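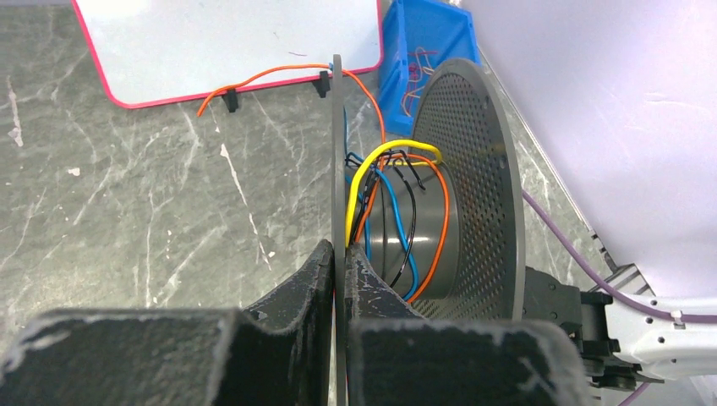 23 July 2021

Moved the Promari build server to the new image. Startup script ran on first boot but stopped at the package step, exit code 5. The mirror address still pointed at the old Akico host. Changed it in the template and launched again. Clean this time, 110 seconds to login prompt.

Disk was at 430 MB free after install, too low. Raised the root volume and left the log rotation at 2 days. Still to do: same fix for Meléndez.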